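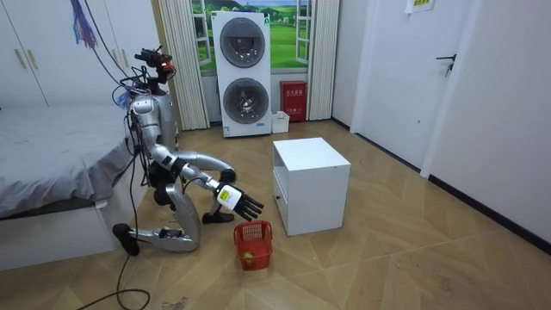

Eugénie Courtois wants the cable check moved ahead of the power check this term, and after reading everyone's sheets from June we've agreed with her. The order below is the new one.

GINDEDAR ROBOTICS CLUB
Pre-run safety checklist, kneel-and-reach task
Completed January 10, 2024, before the Sirkmont practice round

1. Trailing cable clear of feet and knees
OK. Walk the whole length, please, and don't just look at the plug end! With a kneeling robot the shin sweeps a lot more floor than you'd think.

2. Floor
OK, swept. Scuffs are fine, grit is not. Check again after lunch.

3. Basket and target
OK. Small red mesh basket on the floor, one ball inside. Put the basket down before the robot is enabled and keep your hands out of it afterwards.

4. Emergency stop
Pass on 3 presses out of 3. Whoever holds the stop does nothing else — no filming, no notes, no cheering (hard, I know).

5. Wrist and finger joints
Pass with comment. All fingers open and close nicely. The wrist felt a bit stiff at the end of its travel, so we've logged it and will look again next session. Great spotting by the junior team.

6. Knee and ankle joints
Pass. Held the half-kneel for 90 seconds on the bench test with no drift. Last term we couldn't get past 11, so this is a huge step and I'm still grinning about it.

7. Battery and connectors
Pass. No swelling, no loose pins. Pollel charger only, the old one has been labelled and put away.

8. Software limits
Needs attention. The Tanguy build loads with last season's arm speed. Change it to the practice setting by hand and get a second person to read it back to you. We'll fix the default once the log is merged, which now has roughly 1,000 reach attempts in it!

9. People
OK. Everyone behind the tape, hair tied back, lanyards off. Visitors stand with a senior member.

10. Fire extinguisher and exit
OK. Both reachable without stepping over anything.

Result: cleared for practice at reduced speed. Item 8 has to be signed off before each run, and item 5 gets rechecked before we go to full speed.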